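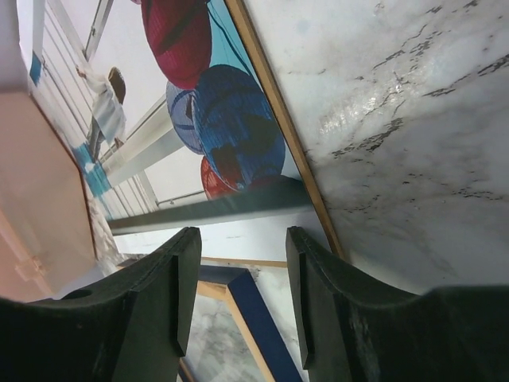 Garkell Hegedűs

Module project report: What We Hang on Walls

My project began in November with a simple question: why do people frame the photographs they frame? I had a reading list and a budget of 43 pounds. The budget went first.

The print I kept coming back to is the one with the paper lanterns. Someone in white stands by white railings, very small, while a crimson lantern and a big blue one take up far more room than any person is given. The sky is pale turquoise. The wood at the side is a narrow golden strip, the sort of frame that goes with everything and was probably chosen on that basis.

Method

I wrote to everyone on the Nurel residents' mailing list and asked them to tell me about one framed picture at home. I had 239 replies, two of them rude. The questions covered where the picture hung, who chose it and when it was last looked at on purpose. The last question caused some offence.

Findings

Holiday views were the most popular subject, followed by relatives and then dogs. Lanterns came up more than I had expected, usually bought on a Saturday by somebody who had gone out for a lamp. Colour was mentioned far more often than the people in the picture. Several replies could describe a sky in detail and were vague about who was standing under it.

Problems

My draft ran to 1583 words on frames alone and my tutor asked for fewer. I have cut the section on mitred corners, which I still think was the best part.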